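Desktop Hardware Maintenance, Unit 3
Handout: the processor, its socket and the memory slots
Lulton Evening Courses, workshop room Tadley
Revised December 12, 2021

Please read this handout before you come to the practical class. The practical class is two hours long and we will not have time to repeat the theory. Bring your notebook and, if you have them, your own small screwdrivers. The workshop has enough for everybody, but they are shared between two groups.

1. What we work on

We use older business computers which came to us from the Zomero recycling store. They are good for learning, because the parts inside are large and easy to reach. The memory and the coolers are kept apart in the boxes on the shelf, so please do not look for them inside the case.

Before you touch anything, disconnect the mains cable, press the power button once and wait a little. Put on the wrist strap and fix the clip to bare metal of the case. Painted metal is not good enough.

2. Finding your way on the board

Students often begin with the smallest parts and become lost. I advise to begin with the socket, which is the biggest square thing on the board, and then go outwards. The memory slots are always close to it. On a board of this class there can be a bank of slots on each side of the socket. The coin-cell battery keeps the clock and the settings when the mains is off, and it sits in its own round holder. The chipset usually has its own flat heatsink, and you do not need to remove it in this course.
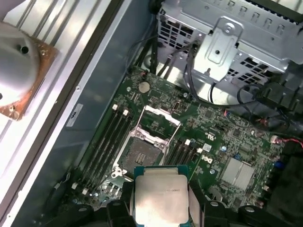 3. Opening and closing the socket

The steps are the same for most sockets of this type.

Press the lever down and a little to the side, until it is free from its hook. Let it come up slowly with your finger on it. Then lift the load plate completely. It must stay open without your help.

Hold the processor only by its edges. The metal top is called the heat spreader and it is quite strong, but the underside and the socket are not. Contacts in the socket are thin like hair. If one is bent, the computer may not start, or it may start and not see a part of the memory, and this is a very unpleasant fault to find.

Before lowering the processor, compare the marks on its corner with the marks on the socket. It goes in only one way. Lower it straight down, do not slide it, and do not press. When it lies flat, close the plate and then the lever. The lever needs some force and it can make a small noise, this is normal.

4. Memory slots and their names

Every slot has a name printed on the board next to it. The name normally has the word DIMM, a number, and sometimes letters which tell to which processor the slot belongs. Write the names in your notebook exactly as they are printed. The order of the numbers is not always the order of the slots, and for this reason we always read the label and do not count from the edge.

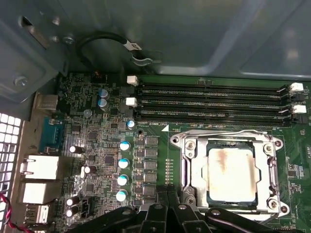

A module is put in with both latches open. Find the notch in the module and the key in the slot, put them together, and press with your thumbs on both ends until the latches close. If it does not go with moderate force, take it out and look again. Half of the computers which "do not work" in this class have a module which is not fully in.

With one module only, use the first slot in the maker's table. A copy of the table is in the blue folder.

5. Old thermal paste

Thermal paste fills the very small spaces between the heat spreader and the cooler. With the years it becomes dry and hard. When a cooler has been removed, the old paste must be cleaned from both surfaces and new paste must be applied, also when the old one looks still good.

Do the cleaning while the processor is in the closed socket. In this way it cannot move and nothing falls on the contacts. Use a cloth without fibres and a little isopropyl alcohol, and wipe from the outside to the middle. The cloth should be damp, it should not drip.
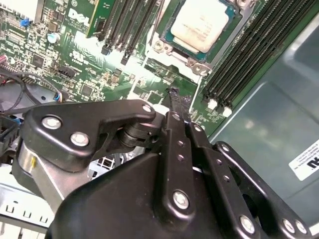 Dry paste needs patience. Put the damp cloth on it for a minute and then wipe again. Never use a knife or a screwdriver, also not a "soft" one. For new paste, a drop of the size of a small pea in the centre is enough. Too much paste will go over the sides when the cooler is pressed down.

When you fix the cooler, turn each screw only a few turns and go to the opposite corner, and repeat until all are tight.

6. Homework

Write a short report, maximum 500 words, with the title "How I would clean and refit a processor". Add a simple drawing of the board with the socket, the battery and the memory slots. The report is to be given in at the first class in January.

For further reading, see the Noguchi booklet, chapter 3.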